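Prareck revises wrist and gripper service routine at Dirnside

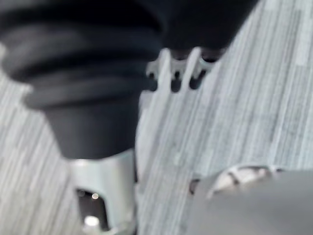

Prareck has changed the way it maintains the handling arms at its Dirnside site, moving the gripper inspection from a yearly shutdown task to a check every 300 operating hours. The new routine was introduced in May after a run of misaligned grips on one arm, which the maintenance team traced to a finger seated slightly off its mounting face. Technicians now work through the gripper with the arm parked and power to the fingers isolated. Particular attention goes to the slotted finger, where the gaps between the upright prongs collect lint and have to be cleared before alignment is measured. The test piece is a black part with stacked ridges over a narrower, smooth base, a shape that gives the fingers very different surfaces to bear on.

The full procedure takes 15 minutes per arm. It starts with a visual check of the finger faces and the gripper body, followed by a dry brush of the slots. Solvent is no longer used, as the previous cleaner left a film on the finger faces. The fasteners are then checked against the torque sheet and marked with a paint line, so that any movement shows at the next inspection.

Alignment is set last. The fingers are closed on a gauge block at low force and opened again, and the controller records the position at first contact. If two consecutive readings differ by more than the permitted amount, the finger is removed and the mounting face cleaned. A finger that fails a second time is replaced. Worn fingers are not refaced on site – the material removed would shift the grip point and invalidate the stored offsets.

Replacement fingers come from El Ouafi, which also supplies the gauge block. Prareck holds 18 fingers in stock at Dirnside. Each is bagged with its own offset sheet, and the values must be entered in the controller before the arm goes back into service.

The wrist camera is checked at the same stop. Its bracket is tightened and the lens wiped, and a reference view is stored for comparison with the previous one. A shift in the reference view is treated as a mounting fault until the bracket has been ruled out.

Service records have moved to Flerkent, the maintenance log already in use for the site's conveyors. Paper cards, in use at Dirnside since 1994, will be kept for the older lifting equipment only. The 300-hour interval applies to all arms on the site and will be reviewed once each has completed three inspections.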